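Notebook, bench 2, December

Trovodura two-arm kit, trial week. Entry started 8:40, picked up again after lunch.

Rigoberto asked me to keep this one in the shared book instead of my own, so that whoever argues for or against the purchase has something to point at besides the brochure. Fine. Bear in mind I came into this not wanting the thing, and the sales call did not help.

What is on offer, as I understand it after reading the quote three times: two arms with grippers, a base, a camera at head height, the controller box, and a yearly service plan from Nomwood, who resell it and do the support out of Carnham. The hardware price is one line. The service plan is another line, in smaller type, and comes to 2,656 a year whether we call them or not. The quote says "skills library included." The skills library is what we are really being sold. The arms by themselves are arms.

Setup. The engineer from Carnham came in on Sunday because it was the only slot they had before the holidays, and was gone before I got here. Rigoberto let him in. He left a sheet with the power-up order, the network settings and a phone number. The sheet has the gripper steps in the wrong order (it tells you to home the grippers before the arm brakes are released, and the controller throws a fault if you do). I have written the right order on the back in pen. It goes: main power, controller, wait for the green, brakes, arms home, grippers home. If you skip the wait it looks as though it worked and then the left arm refuses the first move.

Calibration took most of Monday morning. The brochure says it is automatic. It is automatic in the sense that you press a button and it runs, then tells you it failed, and you press it again. Passed on the fourth go. I could not see what was different about the fourth go, and that bothers me more than the three failures do. Asked Nomwood by phone. Was told that lighting matters. Asked what lighting it wants. Was told "even." Turned off the lamp over the bench and have left it off all week, so please leave it off.

The trial task. We agreed on handling power strips because that is what Aaltonen wants from us: pick a strip from the table, lift it, present it level so it can be looked over, pass it or turn it, put it down in the tray. They send them in mixed lots and at the moment a person does it, quite quickly, while talking about something else. It is a good test because the part is long, light and smooth, and not the same all the way along. Sockets at one place, switch at another. One arm alone will pick it up, but the free end sags or swings, so the camera check is no use. Hence two arms. Hence the price.

Nomwood's demo video uses a cardboard box. I would like that noted. A box of that size has flat sides and plenty to squeeze. I asked whether they had ever run anything like our part and got a long answer with the word "similar" in it.

Notes on the grippers. The fingers are fine for boxes. On a strip they want to close on the edges, and the housing has rounded edges, so the force goes partly into gripping and partly into pushing the part out. Turned the force down and it dropped the strip. Turned it up and the strip squeaked, which I did not like, and there was a faint mark on the plastic afterward that rubbed off with a thumb. Aaltonen may not care about a mark that rubs off. They may care a lot. Somebody needs to ask before we go further with this and I would rather it were not me.

There are softer finger pads in the catalog. They are an extra, of course, and listed as a wear item. Nobody at Nomwood could give me a life for them in cycles. "Depends on the part" is true and no help at all.

Notes on the two arms working together. I will give them this: once both have hold, the motion is smooth. I expected them to fight each other. They don't, or not so that I could see or hear it. The controller treats the pair as one thing while the part is held and the lift comes up level. When I tilted the target by hand in the software, both arms followed without any drama. That part of the product is better than I thought it would be and I have told Rigoberto so, since he will hear it from the salesman anyway.

Getting to the point where both have hold is another matter. The left arm goes in first, closes, and shifts the strip a little. The right arm then goes to where the strip used to be. Sometimes the shift is small enough that it gets away with it. Sometimes it closes on the very end, and then the lift is lopsided. There is a setting called "re-look" that makes the camera check again between the first grip and the second. It is off by default. Turning it on helps a great deal and adds time to every single cycle, and I am certain that the cycle time in the brochure was measured with it off. I can't prove that. I have asked in writing.

Runs. Batch of 60 with re-look on, same kind of strip throughout, placed by hand in the marked zone and all facing the same way, so as kind a test as I could set without cheating. 12 did not finish. Most of those were the second grip. A couple were the camera failing to find the part in the first place, white strip on a light table. I could put a dark mat down. The brochure says no special surfaces are needed, so for this week I am leaving it as it is. If they want a mat they can say they want a mat.

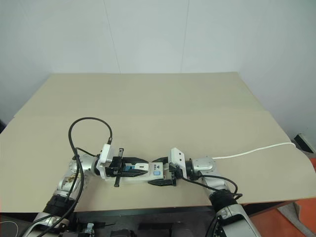 Going back over the failures with Rigoberto after lunch, he makes the fair point that one in five not finishing is a trial-week number and that it would come down with tuning. I agree it would come down. My question is who does the tuning. The service plan covers "remote support for library skills." Our task is not a library skill. It is a library skill with the numbers changed, and when I asked whether that still counts, the answer was that custom work is quoted separately. So we would be paying every year for support on the parts of it that we don't use. He laughed at that but he wrote it down.

He also thinks I am being hard on the second grip because I am comparing it with a person. Well, yes. A person is what we have.

Things I would want answered before anyone signs:

Is re-look counted in the quoted cycle time, yes or no, in writing.
Price and life of the soft pads.
What happens to the skills library if we drop the service plan after the first year. Does it keep running, or does it stop? The contract has a sentence on this which I have read both ways.
Whether the calibration can be saved and put back. I moved nothing on Tuesday, switched off at night, switched on Wednesday, and it wanted to calibrate again. Passed on the second go that time.
Whether the cables can be shorter or come with proper guides. I have zip ties but I don't want to put them on a machine we don't own.
Noise. Not bad. The controller fan is worse than the arms.

Safety stop. Tested it at the start of each day. It stops. When it stops during a hold, the grippers stay closed, which I think is right, though it means you have to release the part from the software and the release screen is three menus down. Put a note on the screen with the path. If you are on your own and your sleeve is in there you are not going to be reading menus. I said this on the phone and the man went quiet, then said it was a good point. I would have preferred him to have had an answer ready.

Other parts tried, briefly, at the end of the day. A longer strip: picked up, level, set down, no trouble, and better than the short one, I suppose from having more room between the hands. The same strip with its cord attached and coiled: hopeless. The cord slides off, pulls the thing around, and the camera takes the cord for part of the strip. Aaltonen's come to us without cords at present. They have talked about sending them with. That would finish the idea off for me, and I'd want it raised with them early.

Tomorrow: another batch of the same size, re-look off, for comparison. Then one with the strips laid down any old way, the way they will come out of a crate. I expect that one to be ugly, and it is the only one that counts. Rigoberto wants to sit in. He should, he is the one signing.

Where I am tonight: the arms are decent, the grippers are the wrong ones for this part, and the software is good at the piece they show you. I would not buy it at that price with that plan. I might rent it for two months if they threw in the pads and somebody from Carnham stayed for more than a morning. Have not told Nomwood this. Please don't either, if they ring the bench phone.

Powered down 5:50. Lamp still off. Tray is on the shelf, and the 12 that did not finish are in the bag marked "no," keep them apart from the rest until I have looked them over for marks.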